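Home Handling Guidelines: Bedrooms and Soft Goods

Hirnenent Field Practice, gallery 4, updated in December

Gallery 4 goes with section 4 of the Hirnenent field rules, on recording cloth handling with hand-held grippers in lived-in homes. The full rules run to 11 pages and are kept in the Estden office folder. On this page are the pictures and the parts of the section that operators ask about most. 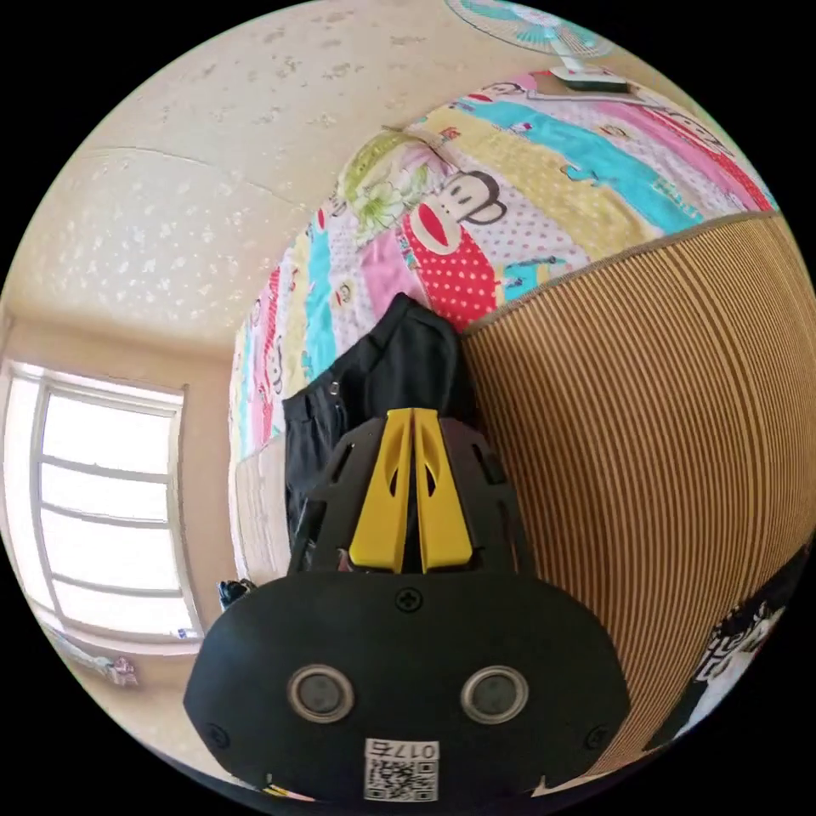
Rule 4.2, approach. Yellow fingers side by side, with a dark garment just beyond them.

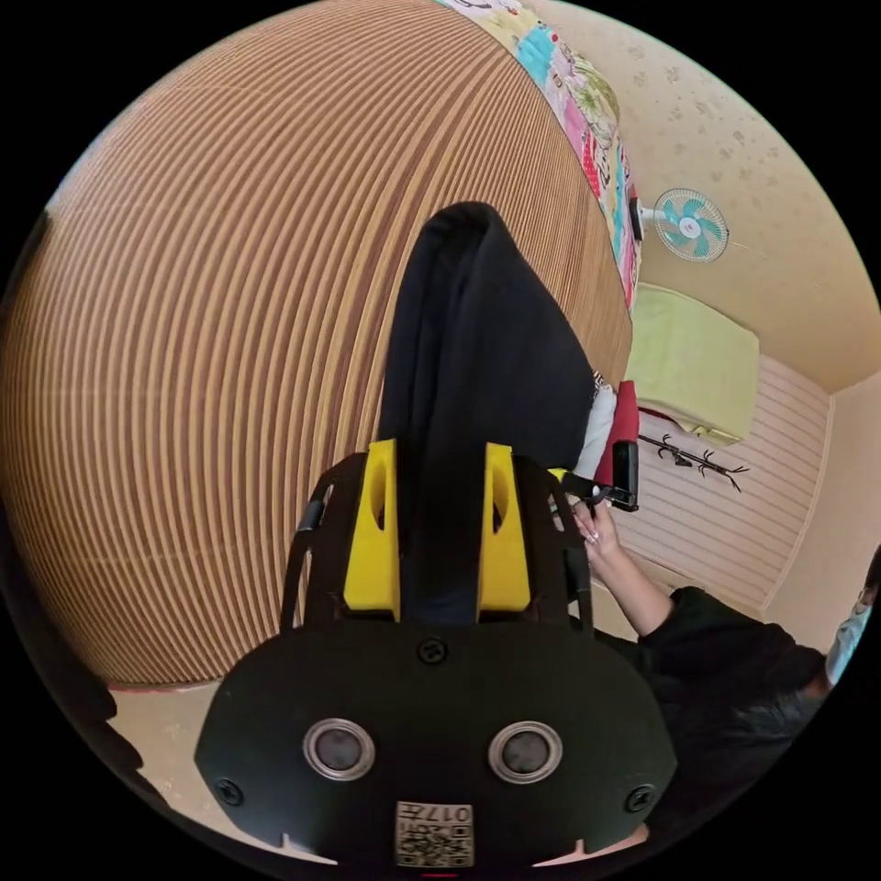
A reader in the Drorell group wrote in to ask whether rule 4.6 is too strict. Her team had thrown out a whole morning of folding work over it, she said, and she thought a dropped garment was useful to keep, provided the drop was marked as one.

She has a point, and the wording has changed. The old 4.6 told operators to delete any take in which the cloth left the fingers. The new one says to keep it, mark it "dropped" in the log, and carry on from wherever the cloth lands. Do not go back and pose it. A take should still be deleted if a person outside the session walks into view or says something private.

The other rules in the section, in short form:

4.1 Before the start. Walk the room with the householder. Ask which drawers, closets and surfaces are off limits and write the answer down. A yes given for the bedroom does not cover the bathroom or the hall.

4.2 Approach. Come in at a steady pace and keep both fingers in view of the camera. With dark cloth, look for a fold or an edge before closing. Black on black is hard to read later, and the reviewers at Morikawa return more takes for this than for anything else in the section.

4.3 Grip. Take the cloth once and hold it. If the grip is bad, open fully, back off and start again. Small repeated squeezes are the most common fault in new operators' work.

4.4 Zippers, buttons and cords. Close on fabric. Hard parts can slip between the pads and mark them. Check the pads at every break and swap them when the surface is worn smooth.

4.5 Bedding. Leave the bed as the householder has it, patterned quilt, stacked pillows and all. Do not strip it or tidy it for a cleaner background. If the task itself is to make or change the bed, that goes under section 5.

4.6 Drops. See above.

4.7 People. Anyone who may come into view has signed the form first. Faces are blurred in review even when partly covered, and a mask is not counted as blurring. Visitors wait in another room until the take is over.

4.8 Labels. Each gripper carries a number. Write it in the log at the start and again at the end — two entries, even if the unit was never changed. A log with one entry is sent back.

4.9 Length. A session in one room is 30 minutes at most, including setup. Rest the wrist between takes. Two operators may trade off, but the log has to show who held the gripper for each take.

4.10 Power and fans. Keep cables off the floor between the door and the bed. A running fan moves light cloth, so write down whether it was on or off. The householder decides whether it stays on.

4.11 Leaving. Put back what was moved and ask the householder to look the room over before you pack.

How the section is checked

Morikawa reads every log and watches a sample of the takes. In the last round they went through 368 takes under section 4. Missing gripper numbers and dark cloth without a visible edge made up most of the returns. Nothing was returned under 4.7, though two forms had been signed in the wrong box and had to be done over.

The archive now holds over 1,000 takes of clothing alone, and the older ones were recorded before the rules had numbers. They stay in a separate folder marked "pre-rules" and should not be used to train new operators.

Still open: what to do about wet laundry, which section 4 leaves out for now, and whether 4.9 should set a shorter limit for summer work in rooms without cooling. Comments on either go to the Estden office, with the rule number in the subject line.

Next gallery: Kitchens, section 6
Previous gallery: Shoes and Bags, section 3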